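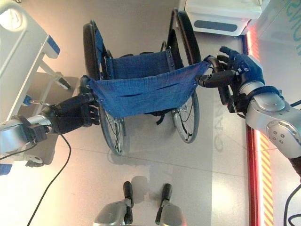 Faltrollstuhl mit blauem Stoffbezug, Ansicht von oben

25. Februar 2019

Mit diesem Beitrag informiere ich über den Stand der Bibliothek Lonus, die ich gemeinsam mit Si-eun Ryu betreue. Version 5 wird im Juni erscheinen. Bis dahin gilt für den Hauptzweig ein Annahmestopp für neue Funktionen; Fehlerberichte und Übersetzungen nehmen wir weiterhin entgegen.

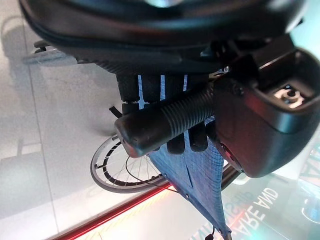

Die Lizenz bleibt unverändert. Neu ist hingegen, dass jeder Beitrag vor der Übernahme von zwei Personen geprüft wird. Kyung-tae Jang hat hierfür die Richtlinie überarbeitet – sie liegt im Verzeichnis der Dokumentation und ersetzt die bisherige Fassung vollständig. Anträge, die vor der Umstellung eingereicht wurden, müssen nicht erneut gestellt werden.
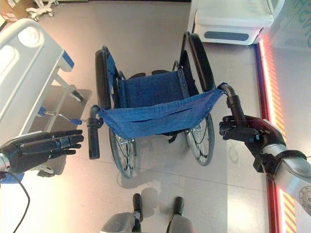

Bei der Benennung der Module besteht weiterhin Abstimmungsbedarf. Ein Bezeichner soll erkennen lassen, welches Teil gemeint ist. Am Rollstuhl ist das einfach: Rückenlehne und Sitz sind beide aus blauem Stoff, und doch verwechselt man sie dem Namen nach nicht. In Lonus heißen derzeit zwei Module nahezu gleich, was im Fehlerverzeichnis wiederholt zu falschen Zuordnungen geführt hat. Vorschläge bitte ich im Forum von Prevbridge einzureichen.

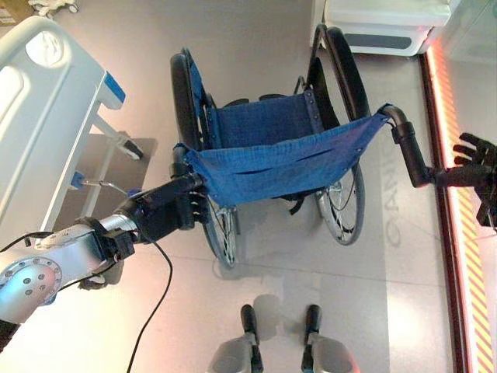

Rollstuhl von hinten, Greifer am linken Schiebegriff

Das Archiv der Mailingliste umfasst inzwischen rund 3.000 Nachrichten und wird auf einen neuen Server übertragen. Während der Übertragung ist es für 12 Stunden nur lesend erreichbar. Den Termin gebe ich gesondert bekannt.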